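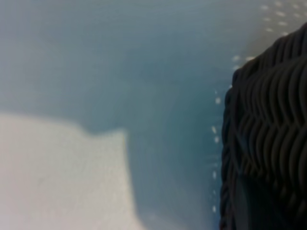 Bring Back the Bench Seat

Print this article | E-mail this article

My truck seats five. The brochure said so in three places, and I suppose it's true in the way that a canoe seats five. Two of us ride in the front in what amount to captain's chairs, separated by a center console large enough to hold a Thanksgiving turkey, and whoever is left climbs in back and studies our headrests.

The truck I learned to drive in seated three across on one long slab of vinyl. It had no console. It had a hump, an ashtray, and a lap belt for the middle person that had worked its way down between the cushions sometime in the previous decade. I'm not going to argue that it was safer. It was plainly a menace. But it was a better place to sit, and I would like somebody in the business of selling trucks to think about why.

I went shopping in April. The dealer over in Otis had one full-size pickup on the lot with a front bench, a white work truck with rubber floors that had been ordered for a fencing outfit and never picked up. The salesman steered me away from it as though it had a smell. He wanted me in the Zoltunard package, which adds 30 colors of interior lighting and a console with two lids, one under the other. I asked what went under the second lid. He said, "Whatever you want." I have owned the truck for four months now and what I want, apparently, is napkins.

The argument for the console is storage, and it's a funny argument to make about a vehicle with a bed on the back. We bought the thing to carry stuff. Then we gave up a seat so we could carry stuff inside, next to us, where we can't find it. I've lost a tire gauge in there twice. Meanwhile the aftermarket has moved in to help. A company called Trekora will sell you a molded tray to organize the console, and a smaller tray that fits in the first tray, and I have been in trucks that had both and still kept the registration on the visor.

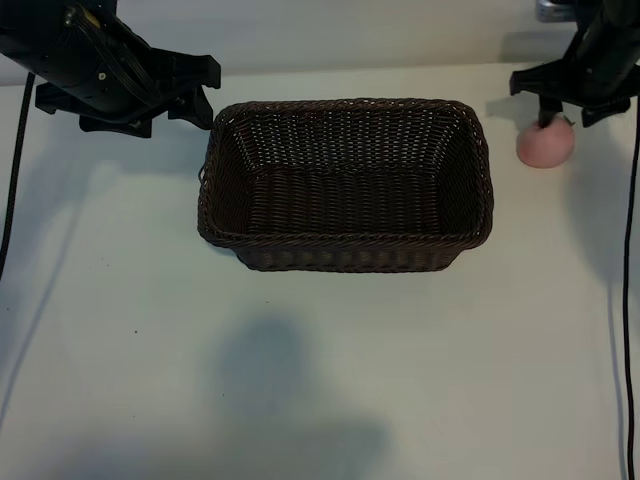

An open basket, the low-tech school of storage.

My own position is that anything worth keeping in a cab fits in the glove box or on the dash, and everything else is laundry.

Then there's the price. Going from the bench to the buckets cost me 400 dollars as part of a bundle that also included floor mats. I have paid 400 dollars to have a seat taken out. If a restaurant did this, we'd write letters.

People tell me the bench died because Americans wanted comfort, and I'll give them that one. The buckets are comfortable. They heat, they cool, and mine has a setting that nudges the lower back, which I turned on by accident outside Troncoso and took for a mechanical failure. On a drive of 248 miles, my spine has no complaints to file. But a bench let you put a kid in the middle, or a dog, or a date who'd decided she liked you. You could slide out the passenger door when you'd parked too close to the feed store wall. Try that over a console. I did, in the rain, and lost some dignity and a belt loop.

A few trucks will still sell you a front middle seat if you ask, usually on the plainer trims, usually in gray. I'd like to see one offered in good cloth with a real shoulder belt in the middle, without the buyer having to pretend he's a fencing company. Put it on the nice trucks. Charge me for it, since you're going to anyway.

Until then I'll be up front on the left, in my chair, with a passenger so far off to the right that we've talked about getting radios. The napkins are between us. There are a lot of them.

Contact the editor | Copyright 2025, all rights reserved | Back to top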